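Niris 305 torque screwdriver, reviewed by Vlastimil Danko

The 305 is a preset-adjustable torque driver for small fasteners. I bought it in March from Zelenák to replace a Garndale with a worn clutch, and it has been in daily use on my bench for hinge pins, clamp levers and bicycle derailleur parts.

Adjustment is by a collar at the rear of the handle. The collar locks with a quarter turn and stays locked. The scale is engraved and filled in white, readable under a desk lamp but poor in daylight. The clutch breaks cleanly at the upper half of the range. Near the bottom the release is soft, and a fast wrist will run past it.

Pivot joints are where a driver like this earns its price. Too little torque and the joint rattles, too much and the plates bind. I set the joint, cycle it by hand, then back off one division if it drags.

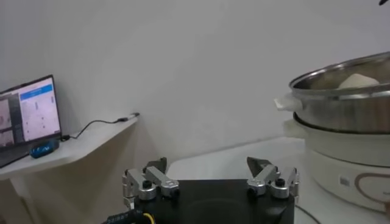

Silver plates and round pivot hubs, with a dark bolt or screw at the center of each.

Bit retention is magnetic only. Long bits wobble slightly, and I would have preferred a ball detent. The handle is comfortable dry, less so with oil on it — the Garndale was better here, with deeper flutes.

The case is a weak point. The foam holds the driver but grips the bits too tightly, and one of the 3 mm hex bits had to be pried out. Wolemico sells a plain steel tin that fits, and I now use that.

Calibration slip included, serial ending 627. Spare collar springs are listed under part 680 and shipped on a Thursday after a Monday order.

Recommended for the middle and upper range. For very small screws, look elsewhere.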